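Partilhar 12 · Comentários 2

Óleo de acabamento Galtumico para madeira: seis meses de uso numa mesa de cozinha

16 de agosto de 2021

Comprei a lata de 400 ml do óleo Galtumico em fevereiro, para recuperar o tampo de uma mesa de cozinha em carvalho que já tinha levado de tudo: verniz, cera de abelha e um óleo dinamarquês que nunca secou como devia. A mesa é usada todos os dias para comer, amassar pão e, ao fim da tarde, trabalhos de casa. Escrevo agora porque seis meses me parecem o mínimo para avaliar um acabamento.

O óleo vem numa lata baixa com tampa de pressão. A tampa abre bem à primeira e mal a partir da terceira vez, porque o produto que escorre para o rebordo endurece e cola. Passei o resto para um frasco de vidro escuro e o problema acabou. O cheiro é forte durante a aplicação, menos agressivo do que o do Drernier, que usei antes numas prateleiras, mas dormir na divisão ao lado na primeira noite não foi agradável.

Preparação

Retirei o verniz antigo com raspador e lixei com grão 120 e depois 180. O fabricante recomenda parar aí. Numa das pontas fui até ao grão 240, por curiosidade, e essa zona absorveu menos óleo e ficou mais clara. A diferença ainda se nota. Quem quiser um tom igual em todo o tampo deve seguir a instrução.

Aspirei o pó e passei um pano de algodão ligeiramente húmido. Deixei a madeira secar até ao dia seguinte.

Aplicação

Usei um pano sem pelo, que espalha melhor do que o pincel. A primeira demão gastou quase metade da lata. A segunda e a terceira gastaram muito menos. Entre demãos esperei 12 horas, como diz o rótulo, mas com a cozinha fria a primeira ainda estava pegajosa ao fim desse tempo e tive de esperar outras tantas. O excesso tem de ser limpo com cuidado. Deixei uma poça pequena junto a um nó e ficou uma mancha brilhante que só saiu com lixa.

Os panos usados devem ser estendidos ao ar livre ou metidos em água. O aviso está na lata, em letra muito pequena, e devia estar em letra grande.

Resultado

O carvalho escureceu um pouco e o veio ganhou contraste. O acabamento é mate, com um toque seco. Não parece plástico, que era o que mais me incomodava no verniz.

A água limpa-se sem deixar marca se não ficar mais de uma hora. O vinho tinto deixou um círculo ténue que desapareceu depois de uma passagem de óleo. O café não marcou. O limão marcou, e bastante - uma metade esquecida durante a noite deixou uma zona baça que tive de lixar e voltar a tratar. Com panelas quentes não fiz experiências, usamos sempre base.

As fissuras finas que o tampo já tinha continuam lá. O óleo escurece-as e torna-as mais visíveis, coisa que a mim não me desagrada mas que convém saber. Para as fechar seria preciso massa ou cera dura. A Ustitz vende barras de cera em vários tons e tenho uma para experimentar numa fenda mais larga, junto à perna.

Comparação

O óleo Văn, que apliquei numa tábua de corte, seca mais depressa e custa menos, mas pede nova demão ao fim de poucas semanas. O Drernier resiste melhor aos ácidos e deixa um tom amarelado de que não gosto em carvalho. O Galtumico fica entre os dois.

Voltei a aplicar uma demão fina em junho, só na zona onde comemos. Demorou menos de meia hora e não ficou diferença para o resto do tampo - num verniz isto seria impossível sem lixar tudo.

Pontos fracos: a tampa, a secagem lenta com frio e a pouca resistência ao limão. Voltaria a comprar para mesas e bancos. Para uma bancada ao lado do lava-loiça escolheria outra coisa.

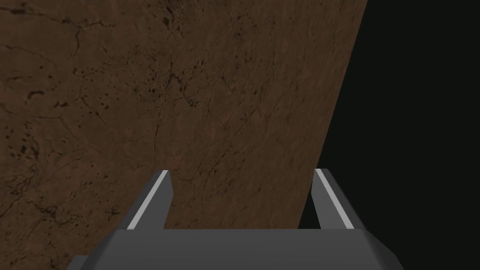 Falta-me ver como se comporta no inverno, com o aquecimento ligado e o ar seco. Se o tampo precisar de mais uma demão antes do Natal, acrescento uma nota a este texto.

2 comentários

marceneiro_de_domingo: Usei o mesmo em pinho e ficou muito às manchas. Em carvalho acredito que corra melhor.

tilia: Obrigada pela nota sobre o grão. Ia lixar até 240. A lata chegou para as três demãos?

Este site utiliza cookies para melhorar a sua experiência. Ao continuar a navegar, aceita a sua utilização.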